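Keep the whiteboard in the meeting room
Cauã Miranda
Opinion

Celldale's plan to refit its meeting rooms in October removes the whiteboards and puts a shared screen in each. I have used both for working meetings and would keep the boards. A marker has no login, and a wrong line can be wiped with a sleeve.

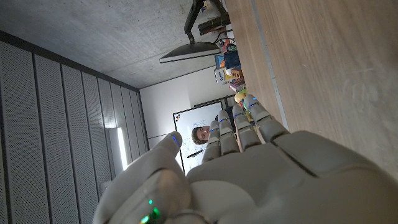

What does a board do that a screen does not?
It holds a half-finished drawing in view while people argue over it. On a screen, the drawing goes when the next file is opened.

Upkeep is the fair objection. Old ink leaves faint marks, and a board cleaned every Tuesday still greys in time. Skundia quoted 327 for resurfacing ours, which I consider acceptable for another 4 or 5 years of use.
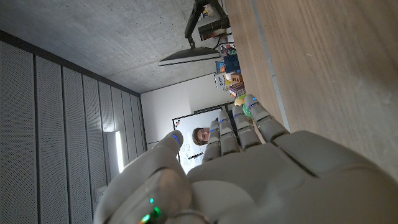
Handwriting on the whiteboard, with grey perforated panels along the wall.

The table matters as well. Restham's drawings specify 2 narrow desks per room. A single large top lets papers lie flat, and tape will mark out a working area at almost no cost. Scratches do not affect its use.
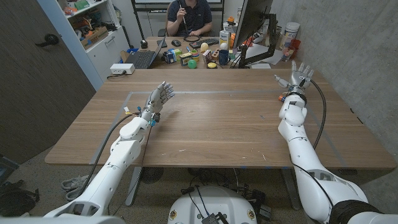

The large table, with its work area outlined in grey tape.

The refit budget would be better spent on chairs.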